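Chart recorder replacement: logger shows gaps after download, walk-in cooler

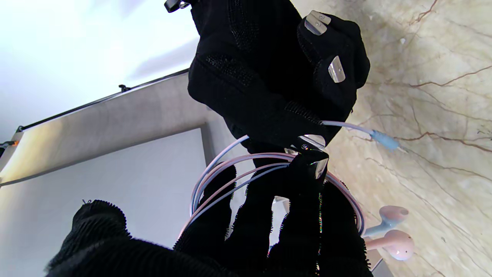
Logger stops recording partway through a trip, no fault shown

Posted in: Data loggers and recorders

plekside_cold
We replaced the paper chart recorder on a walk-in cooler with a Katayama single-use-probe logger, the model with the external thermistor on a short lead. Memory is listed as 3,280 readings. Logging interval is set to 3 minutes. I start it Sunday evening and download it the following Sunday.

For the last 4 downloads the file has ended early, always on Saturday or very late Friday. No low battery flag, no alarm light, display still shows a live temperature when I pull it. The Nistska software reports "completed" and not "interrupted." Cooler setpoint is 38°F and the readings that are in the file look fine.

Is the memory failing, or is there a setting I have wrong? I need all 7 days in one file for our records.

brumcombe_qa
Memory is not failing. It is full.

One reading every 3 minutes is 20 per hour, 480 per day. Seven days is 3,360 readings. Your logger holds 3,280. You run out after 6 days and 20 hours. If you start Sunday at 8:00 p.m., the last reading lands at about 4:00 p.m. the next Sunday, so that part does not fully match what you describe. Check two things:

Start delay. If the profile has a delayed start set to zero and "pre-start readings" enabled, the logger begins writing when it is configured, before you press the button. Configure it Friday or Saturday, press start on Sunday, and the pre-start readings use up memory. Look at the first timestamp in the file and compare it with your button press. I would bet on this one.

Clock. The logger takes its time from the PC at configuration. If the PC is in the wrong time zone, every timestamp shifts by the same amount. It won't lose readings but it can make the file look like it ends sooner than it did.

"Completed" in the software means the logger reached the end of its allotted readings and stopped normally. "Interrupted" is only used for a manual stop or a battery dropout. The display keeps measuring after the log is full, which explains the live temperature.

Fix: set the interval to 4 minutes. That is 360 readings per day, 2,520 for the week, and leaves you 760 spare. Turn pre-start readings off. Do not use the overwrite-oldest mode if you need the beginning of the week, as it drops the earliest readings first and the file will start late instead of ending early.

Before you change the interval, check that your written procedure does not specify 3 minutes. Ours did and it had to be revised.

coldroom22
Had the same thing, changed the battery and it was OK after that. Might be worth a try. Also make sure the probe plug is pushed all the way in.

plekside_cold
First timestamp is Friday at 4:10 p.m., when I set it up at my desk. Pre-start was on. The first two days in the file are room temperature, which I had been trimming off without thinking about it. Changed to 4 minutes, pre-start off. Leaving the battery alone for now.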